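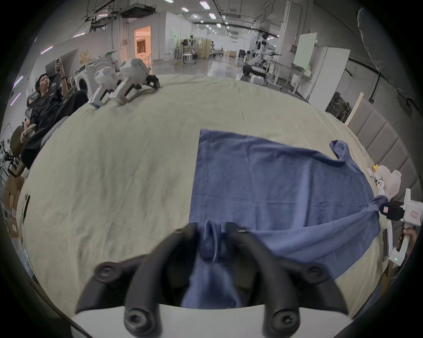

Residents of Murico House are asked to read this guidance before using the shared laundry room. It covers the washing, drying and putting away of everyday cotton clothing, and replaces the sheet issued in May. Most complaints received by the housing office concern creased or misshapen garments, and many of these can be traced to the way items are handled after the wash. A cotton T-shirt should be spread out on a large cloth-covered table, as with the blue short-sleeved one, before any attempt is made to fold it. The hem and the sleeves are the parts most easily left bunched, and both should be smoothed by hand until they lie flat.

Before washing

Check the care label of every item. Where the label is missing or cannot be read, wash at 30 degrees on the gentle cycle. Empty all pockets, close zips and turn printed garments inside out. New items in strong colours should be washed alone for the first 2 washes.

Sort the load by colour first and by weight second. Towels and heavy jumpers should not be placed with thin shirts, as the heavier items pull at the lighter ones during the spin. The drum should be no more than three-quarters full.

Measuring detergent

Use the measuring cap supplied with the detergent and follow the amount given for soft water. Liquid goes in the left-hand drawer and powder in the right. Fabric softener is not permitted in the machines on the ground floor.

Drying

Remove the load promptly when the cycle ends. Shake each garment once, holding it by the hem, and pull the side seams straight. Shirts and T-shirts should be hung from the hem; pegs placed at the shoulder leave marks which are difficult to press out. Knitted items must be dried flat.
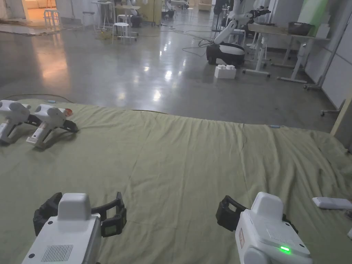

Tumble dryers may be used for towels, bed linen and socks. Clean the lint filter before and after each load. A dryer left standing with a finished load for more than 30 minutes may be emptied by the next resident, who should place the contents on the shelf provided.

Folding a T-shirt

1. Lay the garment face down with the neck pointing away from you.
2. Smooth the fabric from the centre outwards.
3. Fold one side in to the middle of the back, then turn the sleeve back on itself so that it follows the outer edge.
4. Repeat on the other side.
5. Bring the hem up to just below the collar.
6. Fold in half once more and turn the garment over.

Garments should be completely dry before they are put away. Cotton stored damp will develop a smell that a single further wash may not remove.

Opening hours and faults

The laundry room opens at 7 each morning. The machines in the Arnik wing are reserved for residents of that wing. Faults should be reported to Saimi Tuominen at the housing office, giving the number shown on the machine door. Enquiries about lost items should be sent to Aksel Skov.

Guidance last revised 2022-01-11.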